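The water heater saga, part two

29/11/2025

So, the water heater. If you read my last post you'll know that I'd been taking very short, very brave showers, and that Torquil Pollock from down the street had looked at the thing, sucked his teeth and told me to call a real plumber. I called a real plumber!

Her name is Dagmar Šimek and she covers most of Wukdale on her own. She was at my door before I'd finished my coffee, and she had the cover off the heater in the time it takes me to find a flashlight. The lower heating element was dead, and the bottom of the tank was full of grit from our lovely hard water. She drained it into the yard through my garden hose, and the stuff that came out looked like wet oatmeal (sorry if you're eating).

The tank is 14 years old, so we had The Talk. A new element and a flush, or a whole new heater? The quote for a replacement was $1,397 with the old one hauled away. I'd had another outfit in Navstead tell me nearly $3,000 over the phone without even asking what size it was, so that felt pretty reasonable, but I still went with the repair. It's November, the car needs tires, and Dagmar thought the tank itself had a couple more winters in it.

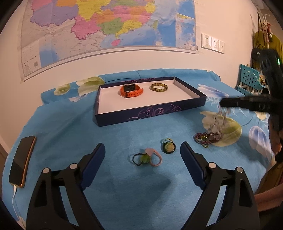
What I learned while standing around being useless

You're supposed to flush these things once a year. I have lived here for nine years and have flushed mine zero times. Dagmar was very polite about it.

Also, I now know where the shutoff valve is! It's behind the paint cans, and it was so stiff that she swapped it for a lever one while she was at it. And she turned the thermostat down to 120, which I grumbled about and then didn't notice at all.

My cousin Bláthnaid swears by going tankless and sent me a bunch of links, and maybe I'll look at them in January when I'm feeling rich. For now I took a shower so long that the mirror is probably still foggy.

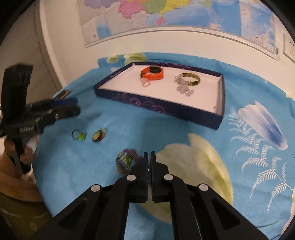

Rings on the blue flowered tablecloth

Next up is the kitchen faucet, which has started dripping again, only from the cold side this time. If anyone has replaced a cartridge on an old Calado, please tell me how you got the handle off, because mine will not budge and I've already scratched it.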